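Blau! Woher die Farbe kommt, die man so schwer einfangen kann

13. November | Von der Kinderredaktion

Schau mal aus dem Fenster. Wenn du Glück hast, ist da oben gerade richtig viel Blau. Das Meer auf der Landkarte ist blau, deine Jeans wahrscheinlich auch, und wenn man Erwachsene nach ihrer Lieblingsfarbe fragt, sagen ganz viele: Blau! Und jetzt geh in Gedanken durch einen Wald und such etwas Blaues, das du aufheben kannst. Einen Stein? Ein Blatt? Ein Tier? Ganz schön knifflig, oder? Braun liegt überall herum, Grün sowieso, Gelb und Rot findest du im Herbst haufenweise. Blau ist da draußen eine richtige Seltenheit, und deshalb haben sich Menschen seit Tausenden von Jahren die tollsten Sachen ausgedacht, um es zu bekommen.

Wie Farbe überhaupt in dein Auge kommt

Sonnenlicht sieht für uns weiß aus, aber es stecken alle Farben des Regenbogens darin. Du kannst dir Licht als Wellen vorstellen, so ähnlich wie auf einem See. Rotes Licht hat lange, gemütliche Wellen, blaues Licht hat kurze, zappelige. Fällt das Licht auf eine Tomate, schluckt die Tomate einen großen Teil davon und wirft vor allem das Rot zurück. Dieses Rot landet in deinem Auge, und dein Gehirn ruft: Tomate, rot!

Ein Stoff, der so mit dem Licht umgeht, heißt Farbstoff oder Pigment. Farbstoffe lösen sich zum Beispiel in Wasser auf, wie bei Tee. Pigmente sind winzige Körnchen, die sich nicht auflösen. Man rührt sie in Öl, Leim oder Ei und hat dann Malfarbe. Ja, Ei! So haben Malerinnen und Maler im Mittelalter tatsächlich gearbeitet. 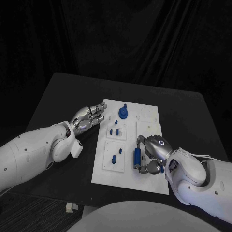 Blaue Pigmente haben eine Besonderheit: Sie müssen ausgerechnet das rote, orange und gelbe Licht verschlucken und das blaue übrig lassen. Dafür braucht es ganz bestimmte Verbindungen, und die kommen in Pflanzen und Steinen viel seltener vor als die für Braun oder Gelb. Wenn dann aber mal etwas blau ist, fällt es sofort auf, besonders neben Weiß. Such auf dem Foto das blaue Teil, das wie ein Zahnrad geformt ist. Hast du es? Auf so einem großen weißen Brett findet man Blau ganz schnell. Auf einem blauen Brett müsstest du bestimmt viel länger gucken. Den Trick mit dem Unterschied benutzen übrigens auch viele Straßenschilder, zum Beispiel das blaue Parkplatzschild mit dem weißen P.

Der Stein, der übers Meer kam

Es gibt einen Stein, der so blau ist wie der Himmel kurz nach Sonnenuntergang, oft mit kleinen goldglänzenden Pünktchen darin. Er heißt Lapislazuli. Das Gold ist kein echtes Gold, es ist ein Mineral namens Pyrit. Schön sieht es trotzdem aus! Der Stein wird seit Jahrtausenden in den Bergen des heutigen Afghanistan aus dem Fels geholt.

Wer daraus Farbe machen wollte, musste ihn erst einmal zerstoßen, ganz fein mahlen und dann mit Wachs, Harz und Öl zu einem Klumpen verkneten. Den Klumpen drückte man in einer Lauge so lange durch, bis sich das blaue Pulver unten absetzte. Das dauerte Tage! Die fertige Farbe bekam den Namen Ultramarin. Das ist Latein und bedeutet »jenseits des Meeres«, denn von dort kam der Stein nach Europa. Sie war unglaublich teuer. Manche Kunden schrieben sogar in den Vertrag hinein, wie viel gutes Blau auf ihr Bild gehörte. Auf alten Gemälden trägt oft Maria den blauen Mantel. Achte mal darauf, wenn du das nächste Mal in einem Museum bist.

Die alten Ägypter hatten eine andere Idee. Sie erhitzten Sand, Kalk und etwas, in dem Kupfer steckte, in einem sehr heißen Ofen und bekamen ein leuchtendes Pulver. Ägyptisch Blau gilt als eines der ersten Pigmente, die Menschen künstlich hergestellt haben. Das ist mehr als viertausend Jahre her, und auf manchen Fundstücken strahlt es immer noch.

Und dann gibt es noch das Berliner Blau. Das entstand vor gut dreihundert Jahren durch ein Versehen. Jemand wollte eine rote Farbe kochen, hatte aber eine verunreinigte Zutat erwischt – und im Topf wurde es blau. Was für ein Glück! Auf einmal gab es ein kräftiges Blau, das viel billiger war als der Stein aus Afghanistan.

Tiere, die beim Blau ein bisschen schummeln

Jetzt kommt mein liebster Teil. Der Morphofalter lebt in Mittel- und Südamerika, und seine Flügel leuchten so blau, dass man sie von Weitem sieht. Wenn man so einen Flügel ganz fein zerreiben würde, wäre das schöne Blau aber weg! Es steckt nämlich gar kein blauer Farbstoff darin. Auf den Flügeln sitzen winzige Schuppen, und jede Schuppe hat noch viel winzigere Rillen, die übereinanderliegen wie die Äste an einem Tannenbaum. An diesen Rillen wird das Licht so zurückgeworfen, dass sich die blauen Wellen gegenseitig stärker machen. So etwas nennt man Strukturfarbe.

Beim Eisvogel ist es ähnlich, auch sein blaues Gefieder kommt vom Aufbau der Federn. Und jetzt halt dich fest: blaue Augen auch! In der Regenbogenhaut blauer Augen gibt es kein bisschen blauen Farbstoff. Wenig Braun ist darin, und das Licht wird gestreut. Blaue Augen sind also auf fast dieselbe Art blau wie der Himmel.

Apropos Himmel. Unsere Luft besteht zu rund 78 Prozent aus Stickstoff, der größte Teil vom Rest ist Sauerstoff. Wenn Sonnenlicht durch diese vielen kleinen Teilchen saust, wird das blaue Licht viel stärker zur Seite geschubst als das rote. Es springt kreuz und quer über den Himmel und kommt am Ende von allen Seiten bei dir an. Abends muss das Licht einen viel längeren Weg durch die Luft nehmen. Dann ist das Blau unterwegs schon zum großen Teil weggestreut, und übrig bleiben Orange und Rot.

Himmel im Glas – probier es aus!

Du brauchst ein hohes, durchsichtiges Glas, Wasser, ein bisschen Milch und eine Taschenlampe mit weißem Licht. Fülle das Glas mit Wasser und gib ein paar Tropfen Milch dazu, wirklich nur Tropfen! Umrühren, Zimmer dunkel machen, von der Seite hineinleuchten. Von vorne betrachtet schimmert das Wasser leicht bläulich. Jetzt stell dich so hin, dass du durch das Glas auf die Lampe schaust: Das Licht sieht gelblich oder sogar orange aus. Das ist dein eigener kleiner Sonnenuntergang. Wenn nichts passiert, nimm noch einen Tropfen Milch. Wenn alles weiß ist, war es zu viel, dann fang einfach noch mal an.

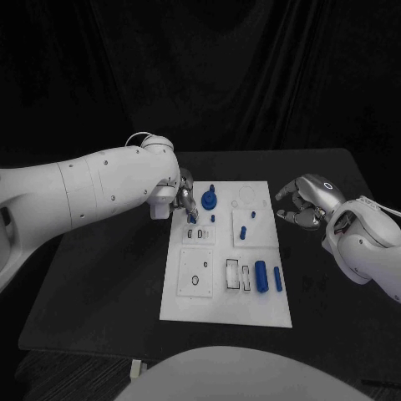 Flenitz, im Oktober. In der Färberwerkstatt riecht es ein bisschen nach nassem Heu und ein bisschen nach Kuhstall. Wir durften einen ganzen Vormittag dabei sein, und ich hatte am Ende trotz Handschuhen blaue Handgelenke! Gefärbt wird hier mit Indigo. Das ist ein Farbstoff, den man aus den Blättern der Indigopflanze gewinnt. In Europa hat man früher eine andere Pflanze genommen, den Färberwaid. Der blüht gelb, die Blätter sind grün, und von Blau ist weit und breit nichts zu sehen. Der Farbstoff entsteht erst, wenn man die Blätter verarbeitet.

Indigo hat allerdings einen Dickkopf: Er löst sich nicht in Wasser. Man kann ihn hineinrühren, so lange man will, er bleibt ein Pulver und haftet nicht richtig am Stoff. Deshalb setzt man eine Küpe an. So heißt das Färbebad, in dem dem Indigo der Sauerstoff weggenommen wird. Dabei verwandelt er sich und wird gelbgrün und löslich. In unserem Bottich waren 30 Gramm Indigopulver, und das reichte für einen ordentlichen Stapel Baumwolltücher.

Dann der große Moment. Das Tuch kommt langsam aus dem Bottich, und es ist grün! Ein komisches, giftiges Froschgrün. Man hängt es auf die Leine, und während man noch guckt, kriecht von den Rändern her das Blau hinein. Das macht der Sauerstoff aus der Luft. Ein paar Minuten später ist alles blau, nur noch hell, wie eine verwaschene Jeans. Für ein dunkleres Blau taucht man das Tuch wieder ein und lässt es wieder an die Luft, immer abwechselnd. Mein Tuch war siebenmal im Bad und hat jetzt die Farbe von einem Nachthimmel.

An der Wand der Werkstatt hängt ein langer Probestreifen mit 13 Feldern, von fast weiß bis fast schwarz. Für viele der Töne gibt es eigene Namen. Einer heißt in Flenitz »Milchblau«, einer »Sultov«, nach dem Nachbarort, wo früher alle Schürzen in genau diesem Ton getragen wurden. Ganz am dunklen Ende steht »Rønning«. Warum, wusste in der Werkstatt keiner mehr.

Muster macht man übrigens, bevor gefärbt wird. Man bindet den Stoff mit Schnur ab, klemmt ihn zwischen Holzstücke oder druckt mit einem zähen Brei darauf, der die Farbe abhält. Wo der Brei sitzt, bleibt der Stoff weiß. Nach dem Färben wird er ausgewaschen, und das Muster kommt heraus. Das nennt man Blaudruck.

Und was ist mit Blaubeeren?

Blaubeeren enthalten Farbstoffe, die Anthocyane heißen. Die sind eigentlich eher rot bis violett, das siehst du an deiner Zunge! Dass die Beere von außen so hellblau aussieht, liegt an der dünnen Wachsschicht auf der Schale. Reib mal eine zwischen den Fingern, dann wird sie viel dunkler. Mit Rotkohlsaft kannst du diese Farbstoffe sogar umfärben: ein Löffel Zitronensaft hinein, und er wird rosa. Eine Prise Natron hinein, und er wird blau. Wer beides zusammenkippt, bekommt Schaum, also stell einen Teller drunter.

Kommentare

blauwal_fan: Ich hab das mit der Milch gemacht und es hat erst beim dritten Glas geklappt!! Meine Taschenlampe war zu gelb. Mit der vom Handy ging es.

Igelklasse: Wir haben Rotkohlsaft gekocht. Es hat in der ganzen Schule gestunken, aber unserer ist sogar türkis geworden. Ist der Blauwal eigentlich auch eine Strukturfarbe?

Kinderredaktion: Tolle Frage, liebe Igelklasse! Der Blauwal ist eher graublau, und unter Wasser wirkt er viel blauer, als er ist. Wasser verschluckt nämlich rotes Licht.

Oma mit Schürze: Bei uns zu Hause in Clundton hing auch so ein Blaudrucktuch, mit kleinen weißen Sternen. Ich habe es noch im Schrank und hole es heute mal heraus.

Mehr zum Entdecken

Warum wird Laub im Herbst bunt?
Wie kommt das Salz ins Meer?
Rot wie eine Laus: die Geschichte von Karmin
Warum schillern Seifenblasen?
Papier schöpfen in Clundton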